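18 de julio de 2018

Sigo con el robot de dos brazos. En mayo dejé escrito que la base ya giraba sin arrastrar los cables y que lo siguiente era que recogiera basura del suelo. Llevamos desde entonces con eso, casi siempre por la tarde, en la nave que comparto con Triin Juška y Raimonds Mets.

La parte mecánica apenas ha cambiado. Las pinzas son las mismas de dos dedos, paralelas, y el recorrido me sigue pareciendo corto para un vaso entero. Lo que hemos rehecho es el programa. Antes cada brazo tenía su propia lista de movimientos y se estorbaban. Ahora hay un solo planificador, que llamamos Drindach, y reparte el trabajo: el izquierdo se ocupa de la papelera y el derecho va a por los envoltorios. Triin escribió casi todo en dos semanas y yo me dediqué a medir holguras y a cambiar bridas.

El suelo de moqueta nos dio más guerra de la prevista. Con el papel plano los dedos rozan el pelo de la moqueta, el motor nota resistencia y el control cree que ya ha cogido algo. Subimos el umbral de corriente y bajamos la velocidad en los últimos 4 centímetros. Va lento, pero falla menos. 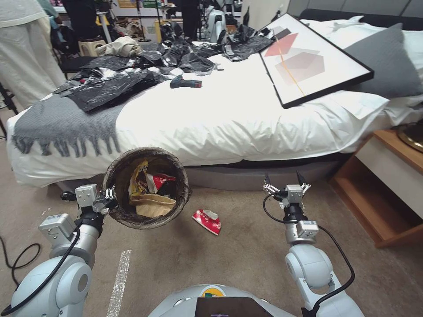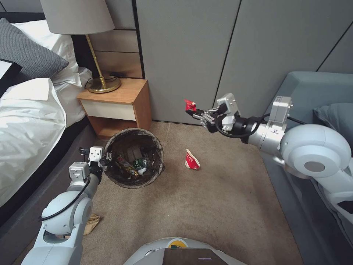 El brazo izquierdo en el borde de la papelera y el derecho con un trozo rojo pequeño en la punta de la pinza. 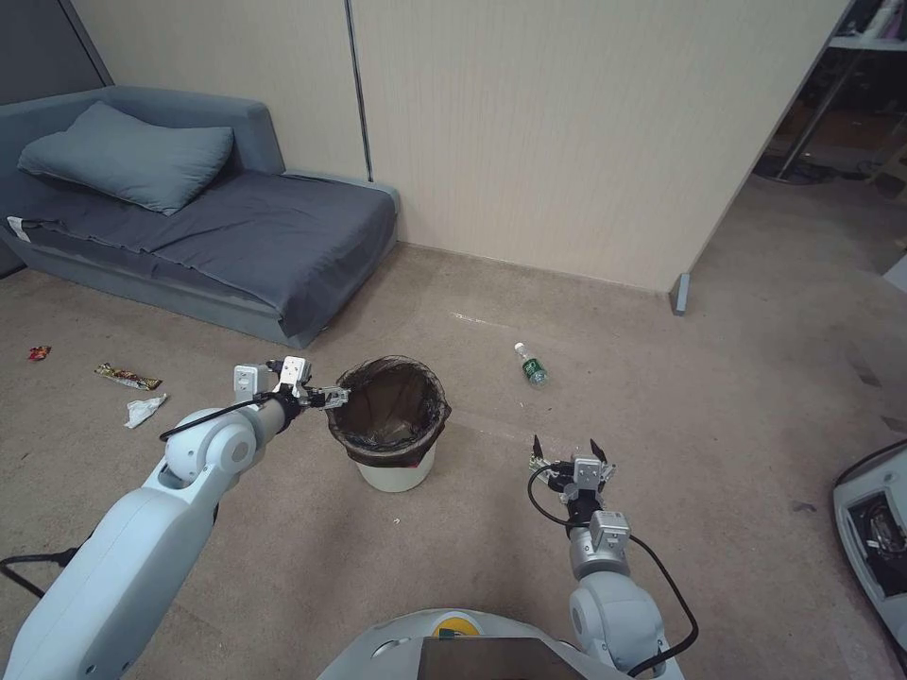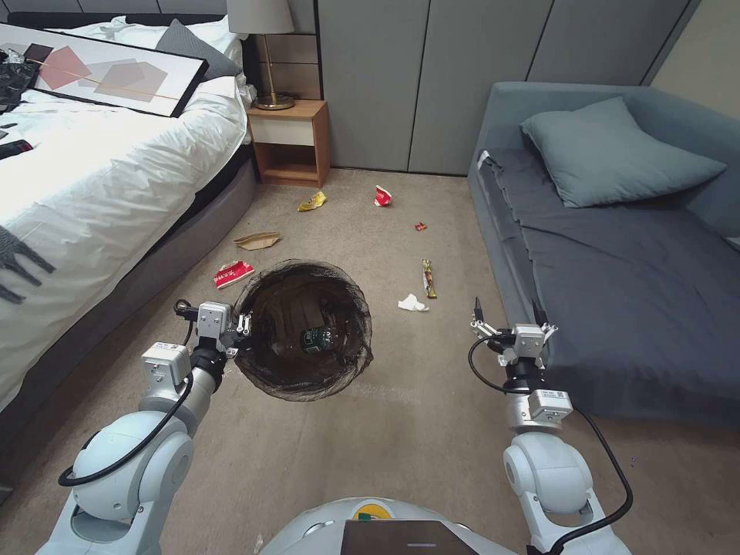

De las tandas de este mes tengo apuntados 138 intentos de agarre. Fallaron 35, casi todos con papeles pequeños o con pañuelos, que se doblan al cerrar y se escurren por debajo. Las botellas van bien si están de pie. Tumbadas dependen mucho de hacia dónde apunte el tapón, y ahí el planificador todavía elige mal el ángulo de entrada.

Raimonds insiste en poner almohadillas de silicona en los dedos. Hicimos una prueba con unas de Dadex que tenía en un cajón y agarran mejor, aunque se despegan con la pelusa. He pedido otras a Abbasi, más finas y con tornillo - tardan, así que de momento seguimos con el metal tal cual.

También quiero rehacer el paso de los cables por las muñecas. El bucle que dejamos es generoso para que no tire al girar, pero sobresale bastante. Probaré con una guía impresa en el antebrazo y un bucle más corto, primero en el derecho.

El código está en la carpeta Sedilau del servidor del taller. Falta subir la calibración nueva de las cámaras, la que hay es la vieja y desvía un poco hacia la izquierda. La subo cuando repita las medidas con la base bloqueada.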